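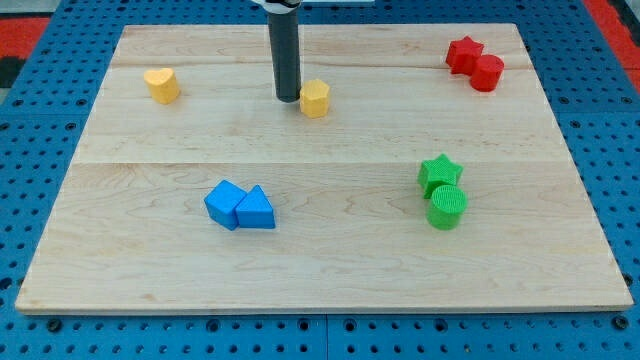

Jianguo Cao wrote to me after my last post to ask whether a robotics club is really worth giving up a whole semester of evenings for, and whether a person who has never soldered anything would be miserable in one. He wanted a straight yes or no. I'm afraid I started typing a reply to him in July and it grew and grew, so I'm putting it up for everybody, with apologies to Jianguo, who probably made up his mind weeks ago.

My own answer is yes, but let me tell you how it has been for me, because I came in knowing very little and I still have to look up which way the elbow joint counts its degrees.

Our club is called Gazi (there's a long story behind the name and I've heard three versions of it, so I'll leave it alone). We meet in the evenings in the engineering building, and this year we're getting ready for the Grerkamness, which is a student contest for sorting and placing. You get a tabletop, an arm, and a set of shaped blocks in several colors, and your program has to work out what's where and then move things according to a card the judges hand you at the start. A card might ask for all the stars together, or each color kept with its own, or something meaner, like putting the heart next to whatever is farthest from it. You don't see the card ahead of time. I love that part and I also lie awake over it.

When I joined I thought the hard bit would be the arm. I pictured myself writing great swooping motions, like a conductor! Most of my first month went into the blocks instead. A cylinder and an octagon look a great deal alike from overhead, especially when they're the same color, and our program was perfectly happy to call one the other and carry on with full confidence. We had 294 practice pictures by then, and I had labeled a good share of them myself, at my kitchen table, with the radio on. I got quite fond of the octagon in the end. It's an underdog.

Then there's the matter of neighbors. Put a red star right up against a red cylinder and our early program saw one big red lump with a pointy side, and aimed for the middle of it. It did the same with the green pair. We tried tinkering with the color settings for ages, and what helped in the end was looking for edges on the top faces first and only then asking about color. That was an idea from one of the first-years, who said it so quietly that we had to ask her to repeat it — and then we all sat there feeling a bit silly.

So now we practice with touching pairs on purpose. We set the yellow ones well apart, push the reds together, push the greens together, and give the blue cube a bit of a twist so it isn't square to anything. Twisted cubes are a whole evening in themselves. The arm can find one easily enough, but the gripping angle has to be worked out fresh each time, and if you get your signs the wrong way around (I did, more than once) it turns very gracefully in exactly the wrong direction.

We have four people on the team and four jobs, in theory. In practice everyone does everything, and whoever is nearest the keyboard ends up doing the typing. My job on paper is the notebook. Every run gets a line in it: what the card said, what the program thought it saw, where things ended up. I complained about the notebook at first and now I'm the one who nags. Last month we found a bug just by reading back through 40 lines of my terrible handwriting and noticing that the triangle only gave us trouble when it was nearer the front edge of the board.

As for the soldering, Jianguo, I've touched an iron one time, and it was to hand it to somebody else. There's plenty to do without it. You can label pictures, think up nasty practice cards, read the rules out loud when people start arguing over them, or bring oranges, which went over very well. If you can stay patient with something that does precisely what you told it to, you'll be fine.

I still owe you all the post about calibrating the arm, and I have to rewrite the part of our program that decides which block to pick up first, so bear with me. Come by some evening around seven if you're near campus. The side door sticks, so give it a good pull.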